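Project Report: Would Anybody My Age Put Money Away If It Happened By Itself?

Personal Finance elective, Cuvthorpe College
Partner on the survey half: Yakubu Briggs
Advisor: Musa Ojo

Why I picked this

My aunt opened a retirement account at 22 and she brings it up every single Thanksgiving. I started my first real job last summer (stocking shelves, nights) and when the HR lady slid me the form for the retirement plan I checked "decline" without reading it. So did everyone else in my orientation group, as far as I could tell! That bugged me for months, and when the project list came around in October I knew what I wanted to do.

My question was pretty simple. If people our age get put into a savings plan automatically and have to ask to leave, do they stay? And if they have to ask to get in, do they ever ask?

What we did

Yakubu and I wrote a survey and got 100 students to fill it out, mostly by standing outside the dining hall with a box of donuts. Half of them got a version where a pretend employer called Utoser had already signed them up to save part of each paycheck. The other half got the same employer and the same plan, but they had to check a box to join. Then everybody got a few questions about what they knew, like what an employer match is and whether you can take the money with you when you quit.

We also made a spreadsheet we named Obi (Yakubu's idea, I wanted something more serious) that shows what happens to a small amount of savings over a working life.

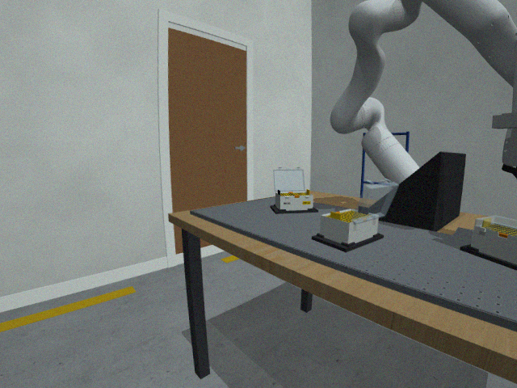 Obi starts you off with $2000 in the account and lets you change how much you add every year. The growth rate is one cell, so you can be gloomy or cheerful about it. The first version was a mess. I had the yearly deposit going in before the growth on one tab and after it on another, and my totals never matched. What fixed it was drawing each decade of saving as a box on a big sheet of paper, kind of like the three white boxes sitting on that worktable, and writing what goes in and what comes out of each one before typing a single formula. I should have done that first. Musa Ojo had told me to do that first.

What we found

The people who were already signed up mostly stayed signed up. The people who had to check the box mostly didn't check it. I expected a gap but I thought it would be small, and it was the biggest difference in the whole survey.

The knowledge questions were rough. Only 17 people could explain an employer match in their own words, and I would not have been one of them back in the summer. A lot of people thought the money disappears if you leave your job. One person wrote "it goes to the government I think" and drew a sad face.

The other thing that surprised me was the reasons. I figured everybody would say they were broke, and plenty did, but just as many wrote something like "I'll do it later" or "I don't understand the form." We gave them a sample form from a made-up provider, Mevard, and I have to admit it was modeled on the real one I declined, tiny print and all.

Problems with the project

Everybody who answered was hungry and near a dining hall, so this isn't a real sample of young workers. It was pretend money, too. Saying yes to losing part of a pretend paycheck is easy, and I'd bet more people would opt out after seeing a real one come up short.

I also wish we'd asked about debt. Somebody with $3000 on a credit card probably should be thinking about that before anything else, and our survey treats that person the same as somebody who owes nothing.

If I did it again

I'd shorten the form to one page and test that against the long one, with both groups having to check the box. Yakubu wants to redo it with people who work full time. I went back to HR and asked for the form again, and I'm still waiting on my login.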